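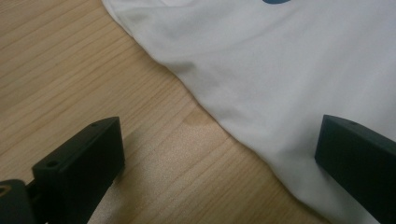

Garment-handling automation is the use of machines to pick up, flatten, fold and stack clothes in laundries, warehouses and returns centres. Sewing and washing were mechanised long ago. Folding has lagged behind, as cloth changes shape each time it is touched and a T-shirt seldom lies the same way twice.

Most current systems learn from recorded handling. A worker takes a two-fingered gripper with a camera on it, works through shirts on a table, and the recordings are used to train a robot arm. Suppliers call this teaching. Sceptics point out that the workers doing the teaching are rarely paid as teachers.

Claims and results

Suppliers tend to quote their best speeds, measured on clean, plain garments laid out in advance. A shirt that arrives in a heap is another matter: the collar has to be found and the sleeves pulled clear before any fold can begin.

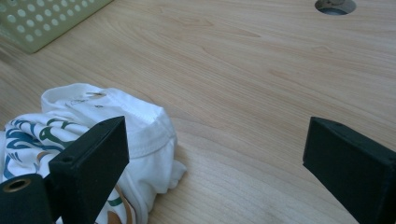

Euan Aitken has argued that the figures leave out the person who stands by to sort out the failures, and that a fair count would put that person's wages on the machine's side of the ledger.

At the Hosow returns centre, a Skamer folding cell was brought in for a trial of 10 weeks. The firm reported that it could handle 44 shirts an hour. Staff records for the same trial showed that 15 of those needed refolding by hand. Both figures were later used in sales talks, though seldom together.

Effects on staff

Job losses have been smaller than either side predicted. The more common change is in the kind of work. Folders become minders, who clear jams, feed garments in and answer alarms. Some welcome the rest for their wrists. Others find the waiting duller than the folding, and complain that their pace is now set by the cell.
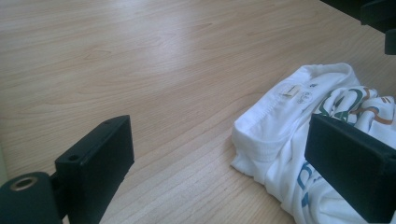 Does a minder need less skill than a folder?
It depends on the site, but pay grades have often been lowered before anyone checked.

Recording work raises a further dispute. Contracts at Hosow said nothing about who owned the recordings, and a worker's way of turning a sleeve could be used at other sites without further payment. Skamer offered a single bonus, which some staff took and others refused.

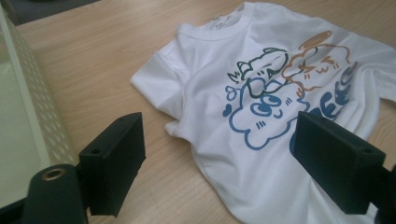

Ailsa Tosh objected that a bonus paid once was a poor trade for a habit of the hands built up over years, and asked why the contract could not simply name a rate.

Outlook

Forecasts of fully unstaffed folding rooms have been made repeatedly and put back just as often. Mixed rooms, with cells for plain stock and people for everything else, remain the usual arrangement.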